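Putting the spices in order

April 2, 2023

When I moved to this apartment in December, I put all my spices in one shoe box and told myself it was for one week. You can guess how that went. Four months later the shoe box was still on top of the fridge, and each time I wanted paprika I took out everything else first.

My neighbor Natalina Pace cooks every day for a big family, and she was a little shocked when she saw the box. She keeps her spices in glass jars, and she says you must see the color, because the color tells you if the spice is still good. Red powder that has become brown goes in the garbage. I had never thought about this. So last weekend I took the box down and opened every bag and every packet.

It was not a nice moment. There were 23 of them. Three were cumin. One had no name and no smell, and I still don't know what it was. I threw away almost half, and I felt bad about the money, but I think old spices only take space and give nothing to the food.

For what was left I wanted jars with a good lid and something to hold them on the table where I cook. I looked at the simple wooden shelf from Lekis, and also at a drawer insert, but my drawers are too low for standing jars. In the end I prefer the kind of holder which stays in the open, so that the jars are close to my hand.

Jars and holders on the table:

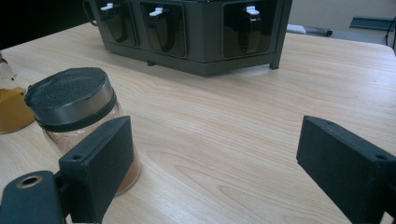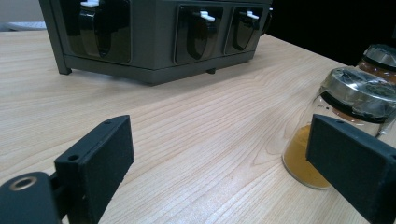
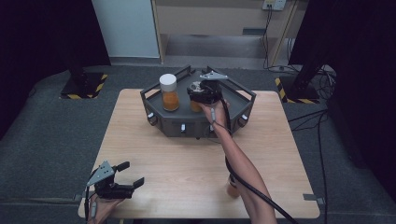
Filling the jars takes longer than people think. My first advice is to wash them the evening before and leave them upside down on a towel for the whole night. If there is even a small drop of water inside, the powder will make lumps, and then you need a knife to get it out. I know this from my garlic powder.

The second advice is the paper funnel. I bought a small metal funnel from Farina and it works well with seeds, but fine powder stays stuck in the neck. A piece of baking paper rolled into a cone is better. You can make it as wide as you like and throw it away between two spices, so your cinnamon will not taste of curry.

Do not fill up to the very top if you use a spoon for taking the spice. I did it with the first jars because they looked beautiful, and then I had powder on my fingers and on the floor. Leave some space for the spoon.

About labels I am still not sure. Natalina writes the name on the lid. I prefer a small piece of tape on the bottom with the month when I filled it, and nothing on the front. My sister-in-law Gemma Leone thinks this is crazy, and last Tuesday she put hot chili in her soup when she wanted sweet paprika. She ate it anyway, with a lot of bread. Maybe I will write the names for the red ones.

Where you put the holder is also important. Mine was next to the stove for two days, and I moved it because the steam goes up and comes inside when you open a lid over the pot. Now it is on the other side, near the bread, away from the window. I also try to take the spice with a dry spoon and not shake the jar above hot food, but it is an old habit and I forget.

The spices I use less, like cloves and star anise, I keep in their bags with a clip, inside a tin in the cupboard. When a jar gets empty I wash it and decide again what deserves the place. Next I want to do the same with the rice and the beans, which are now living in the shoe box.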